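How to Read a Conservation Easement Before You Cheer for It

Every time a ranch gets "protected forever," the press release shows a ridge and a sunset. Read the recorded document instead. It's public, it's dull, and it will tell you what was bought. I learned to do this over the Prekholm ranch deal, which was announced as 700 acres saved and looked a good deal less saved on page 13.

Start at the county recorder's office. Ask for the deed of conservation easement by the landowner's name or the parcel number. If the clerk offers you a summary from the land trust, take it, but get the deed too. Summaries are written by people who want donations.

Find the section called "Reserved Rights" or "Permitted Uses." Skip the opening pages about scenic values and oak woodland for now. They sound lovely and restrict very little. The reserved rights are what the owner kept: house sites, barns, wells, roads, vineyards, sometimes an event space. At Prekholm the owner kept 2 building envelopes, and the deed let either one be moved with the trust's written approval.
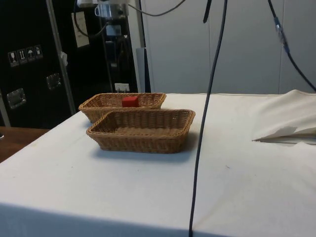 Next, look for the map exhibit and check that it's attached. Ji-hoon Yang, who used to review these for Skollis Land Trust, told me to stop reading if the envelopes aren't drawn and surveyed. A "general vicinity" can be a whole hillside.

Then look up public access. Most easements don't grant any. If the announcement talked about trails and the deed says "nothing herein grants the public a right of entry," believe the deed. A trail needs its own easement or an outright purchase, and both cost money somebody has to name.

Check who enforces it. The deed should say how often the holder inspects, and there should be a baseline report with dated photographs. Ask whether there's a stewardship fund and how much is in it. I asked about Plidetti Creek in April and got a brochure.

Last, read the amendment clause. "By mutual agreement" with no other test is weak. Better ones say a change can't reduce the conservation value, and require notice to a second agency.

Deok-su Bang, who grazes cattle next to the Yoo property, thinks I'm too hard on these deals, and some of them are good. The Yoo easement is: no new houses, a surveyed map, yearly visits. It took me one afternoon to find that out, and the copies were cheap.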